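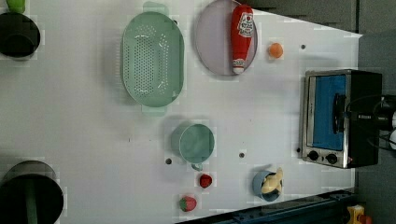
Jan 8, 2021

Kitchen table, play set layout. Notes for me and for whoever picks this up in February.

Lorraine Kettle wants one agreed layout so that every session begins from the same spread. I said I'd try it, and I have. I'm still not convinced that a fixed layout gets us anything except arguments over where the mug goes, but I'll put down what I found.

What's out: oval colander, plate with the ketchup bottle lying on it, a small orange thing to the right of the plate, mug, the toy strawberries, light blue cup with the banana in it, toaster oven on the right side. Black pots go at the left.

Landmarks

The white top has nothing printed on it, so the only fixed points are the four drilled holes. Lorraine's plan (she calls it Prevau, I don't know why it needs a name) is to place everything by the holes. Fine for the mug, which has one on either side. Fine for the oven too, with a hole by its lower left corner. For the colander it's useless. I moved it 12 mm on purpose and asked two people whether it looked right. Both said yes.

The Dusamwood sheet says the holes are "reference quality." I'd like to know who measured that. They look like plain drill holes to me.

Bottle on the plate

I don't like it. The bottle lies across a round plate with a thin rim, and there's no good way to say in words what angle it should be at. "Diagonal" on the sheet means one thing to me and another to Metwally's people. I got it back to the same angle on 4 tries out of 12, judged against a strip of card. The card was my idea and isn't on the sheet.

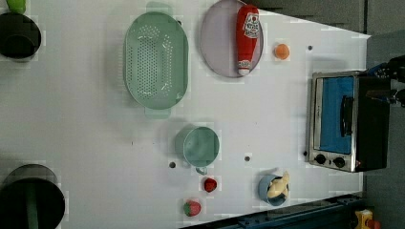
Colander

Long axis runs away from you, one tab handle at the top end and one at the bottom. That part anyone can follow. What the sheet leaves out is which end is which. If the two tabs are the same, it doesn't matter, but I haven't put calipers on them and neither has anyone else.

Loose small stuff

The fruit is the weak point of the whole plan. The orange one rolled when I bumped the table with my hip. Lorraine suggested a dab of putty. I said that if we need putty, then the layout isn't really a layout. We left it there.

Time

Full reset from the bin, working from the sheet: 39 seconds on my best run. Ulis was promised half that. I don't see it happening with this many small pieces.

To do

Measure the colander tabs.
Ask Metwally what they mean by diagonal.
Find the lid for bin 2746.
Redo the bottle test with somebody other than me placing it, no card.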